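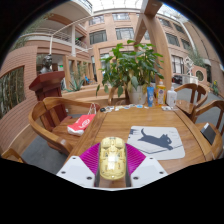 Sabina Wickramasinghe
Lecturer in Household Economics

Chapter 3
Keeping Accounts at Home

A household account is a record of money coming in and money going out over a set period, usually a month. It can be kept in a notebook or on a computer. The method is the same in both.

Start with income. Write down wages after tax, then benefits and any interest. Next list the fixed costs, such as rent and insurance, and after those the costs that change from week to week.

Take the Debnath household in November. Income was £3073. Food and fuel are entered as they are paid for, so a bus pass at £70 and a water bill at £49 go on separate lines, each with its date. Small cash purchases are the entries most often left out. Section 3.1 deals with these first.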